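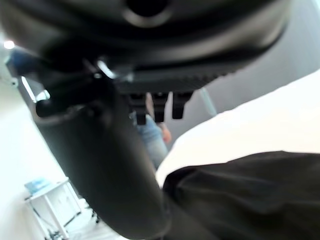
Amirhossein Hosseinzadeh asks that the hands be quoted on their own line, apart from the arms, so that a site can see what it is paying to replace each year and what it is paying for once. The price sheet now does this. The rest of this page follows the same order as the sheet.

Carkix Two-Arm Linen and Garment Handling Package
Supplier: Prilalix
Category: Mobile manipulation, soft goods
Status: Available to order

Overview

The Carkix package is intended for sites that need to evaluate automated handling of sheets, towels and clothing in furnished rooms. It covers picking up, carrying, laying out and folding of loose fabric on beds and other low surfaces. It does not cover laundering, ironing or the lifting of mattresses. Fitted sheets are supported for pickup and transfer only.

The package is sold as a base configuration with separately priced hands, spares and service. Buyers who already own a compatible base can order the arms and hands without it, but should ask for an interface check before budgeting.

What the base price includes

Mobile base with two arms
Wrist cameras, one per arm
Head camera
Controller and software license for one site
Charger and mains lead
Cable ties and straps for wrist routing
Operator training for 2 people

What the base price does not include

Hands
Spare cable sets
Floor survey
Network work at the site
Test fabrics

Hands

Each hand is ordered by side and is not reversible. Left and right may be of different types. For fabric work, we recommend quoting the five-digit hand on at least one side, as the opposing thumb is needed to separate layers. Finger coverings are consumable and are listed under spares.

Hands are the item most often left short in a first budget. Plan for one complete spare hand per side at any site more than a day's shipping from a service location. A site that can accept a stoppage while a hand is out for repair may leave the spares off and order loaner coverage.

Service interval for hands is 200 operating hours. Operating hours are counted by the controller and include time spent holding an object without moving. Sites that run long holding tasks will reach the interval sooner than a shift count would suggest.

Power and run time

Run time on one charge is 60 minutes with both arms active. Sites planning continuous sessions should budget for the second battery pack. The charger must be on a circuit that is not shared with heating or laundry equipment.

Room requirements

Floor: hard and level. Low-pile carpet is accepted after survey. Loose rugs must be removed.
Bed: any height within the reach chart. Low bed bases require the forward-lean setting, which shortens reach at the far side of the mattress.
Lighting: even. Direct sun on white bedding reduces the contrast available to the wrist cameras and should be controlled with blinds. Include blinds in the room budget if the site has none.
Cables: external cables at the wrist need slack for full rotation. Floor cables must be kept out of the drive path or covered.
Staff: one trained person present in the room whenever the arms are powered.

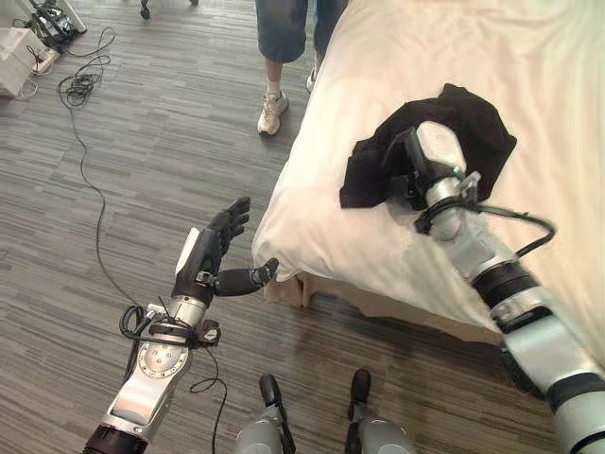 TUNSTALL, August. Gastero has completed its planning review for a furnished-room installation of the Carkix package and has agreed to the publication of its purchasing notes. The notes were prepared by Thirumalai Alva and are summarized below with the site's permission.

The review was limited to garments and top sheets on a bed. Dark clothing on white bedding was chosen as the first task to price, with white on white held back to a later phase. Gastero placed the two tasks on separate purchase orders so that the second could be canceled without reopening the first.

Items added to the budget after the review:

Second battery pack
Spare cable set for each wrist
Spare left hand
Window blinds
Cable covers for the floor
Cover for the trained operator during breaks

Items removed:

Second site license
Extended reach kit
Dedicated transport case

The transport case was removed on the basis that the unit would stay in one building. Prilalix advises that the case is required for any return shipment under warranty and can be rented for that purpose.

Alva's notes also record a disagreement over the floor survey. The site considered it unnecessary for a hard floor. It was kept in the order at the reduced rate, and the question of whether it should be part of the base price is open.

Lead time and payment

A written quote is valid for 14 days. A deposit is taken on order and the balance on acceptance at the site. Hands ordered with the base ship in the same consignment. Hands ordered later are subject to stock.

Acceptance is carried out in the buyer's own room with the buyer's own fabrics. The tasks to be tested must be written into the order. Tasks added after the order is signed are quoted as engineering time.

Requesting a quote

State the number of rooms, the bed types, the fabrics to be handled and the preferred hand for each side. Attach a floor plan with outlets marked. Quotes without a floor plan are issued as estimates and cannot be used to place an order.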